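Pedow Memoir Catalog: Set-Up Guide for Reading Rooms

Section 6. Entering Published and Unpublished Life Stories

Last revised 2022-02-08

This section explains how to create records for autobiographies, dictated memoirs, family histories and recorded interviews. It applies to all reading rooms that contribute to the shared catalog. Staff should complete the account set-up in the previous section before they begin.

6.1 Before you start

Each life story is entered as a Work. Every printing, typescript, tape or translation of that story is entered as a Version and linked to the Work. A memoir that was dictated in one decade, published in the next and reprinted later will therefore have one Work record and several Version records.

Have the item in hand when you create the record. Details copied from a bookseller's list or an older card file must be marked Unverified until the item itself has been checked.

Note: Records transferred from the Brasetti card index are already marked Unverified. Do not remove the mark in bulk.

6.2 Creating a Work record

1. Select New, then Work.

2. Enter the title exactly as it appears on the title page. If there is no title page, enter the first words of the text and select Title Supplied.

3. Enter the name of the person whose life is told in the Subject field. Enter the name of the person who wrote the words down in the Writer field. For an autobiography the two fields will usually match, but both must be filled in.

4. If the text was dictated, edited by a relative or prepared by a publisher's staff, select Assisted and describe the assistance in the Notes field. Keep the note under 1,000 characters.

5. Enter the years the story covers in the Period field. Use the years described in the text. The year of publication belongs in the Version record.

6. Enter the places named in the story. Use the spelling in the text first, followed by the current spelling if it differs.

7. Select Save as Draft.

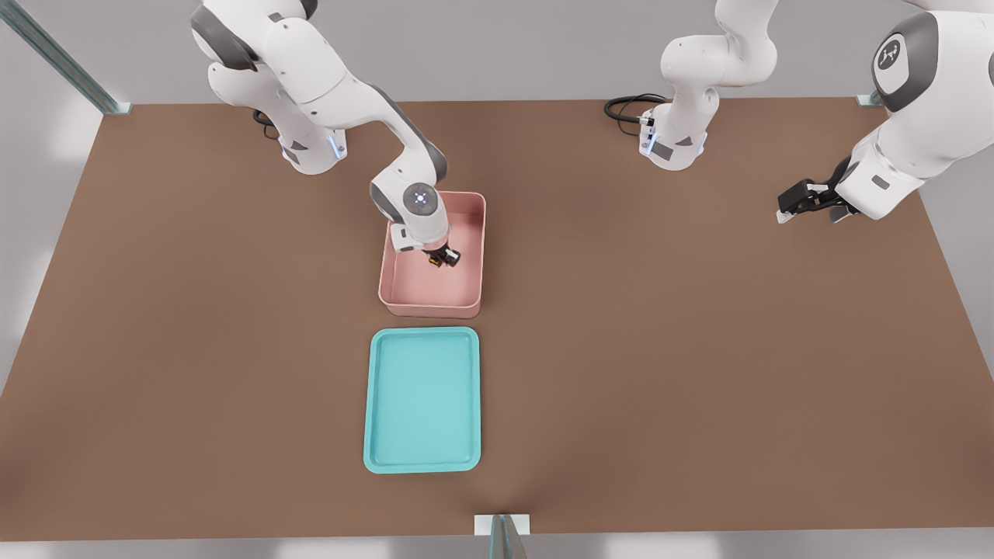
Comment received from Jiltach: Step 5 gave us trouble with memoirs that open with the grandparents' lives. We had been entering the grandparents' dates, and a search for the 1930s then missed half of our shelf. Could the guide say which dates to use?

Response: Enter the years of the Subject's own life that the story covers. Earlier family material may be recorded in the Background Period field, found under More Fields. Both fields are searched when the reader selects Include Family Background. Records entered under the former practice may be corrected as they are used.

6.3 Names and former names

Many authors of life stories were known by more than one name. Some were renamed at school, at a mission or on arrival in a new country. Others published under a married name or a pen name.

1. Enter the name the person used for themselves in the Preferred Name field. Where the text states a preference, follow the text.

2. Enter every other name in the Other Names field, one to a line.

3. For each other name, choose a type from the list: Birth, Married, Assigned, Pen Name or Unknown.

4. If a name was assigned by an institution, enter the institution and the year if the text gives them.

Caution: Names marked Assigned are hidden from the public display unless a reader searches for them directly. Do not change this setting without written approval from the family or community concerned.

Note: The catalog holds up to 70 names for one person. Variant spellings of the same name should be entered on one line, separated by semicolons.

6.4 Adding Version records

1. Open the Work record and select Add Version.

2. Choose Book, Typescript, Manuscript, Audio, Film or Translation.

3. Enter the year and the publisher or maker. For an undated typescript, enter the earliest and latest likely years and select Estimated.

4. If the version is a reprint, state whether the text was changed. A new foreword or added photographs should be listed under Additions.

5. If a passage was removed from a later edition, give the page numbers of the passage in the earlier edition. Do not copy the passage into the record.

6. For recorded interviews, enter the length and the language or languages spoken. State whether a transcript exists and who is permitted to read it.
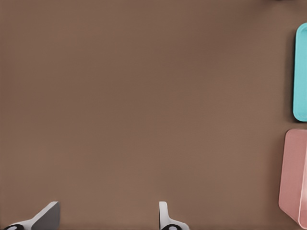 7. Link any film, broadcast or discussion paper that quotes the version. Use the Cited In field and give the edition quoted, where this is stated.

8. Select Save, then Return to Work.

If two versions have the same year and publisher, the catalog will display a warning. Compare the number of pages and the printer's statement before you select Keep Both.

6.5 Access levels

Every Version record must carry an access level. The level applies to the item and to any digital copy made from it.

Open: Any reader may consult the item.

Reading Room Only: The item may be consulted on site. Copies are not supplied.

Family Permission: The item may be consulted once a signed permission form has been received and filed.

Closed: The item is not available. The record shows the title and the review date only.

Caution: A published book may be Open while the tapes on which it is based are Closed. Set the level for each version separately. The catalog does not pass the level from one version to another.

Permission forms are valid for 7 years from the date of signature. A reminder is sent to the reading room 6 months before a form expires. If no new form is received, the level changes to Closed on the expiry date.

6.6 Submitting records for review

1. Open the Drafts list and select the records to be submitted.

2. Select Check. Fields that need attention are shown with a star.

3. Correct the starred fields and select Check again.

4. Select Submit to Bajpai. The central office at Bajpai reviews all new Work records before they appear in the public catalog.

Note: Records submitted in July are held until the annual update of the place-name list has been completed. They remain visible to staff under Pending.

Corrections to published records follow the same steps. Enter the reason for the correction in the History field, and leave earlier entries in that field unchanged.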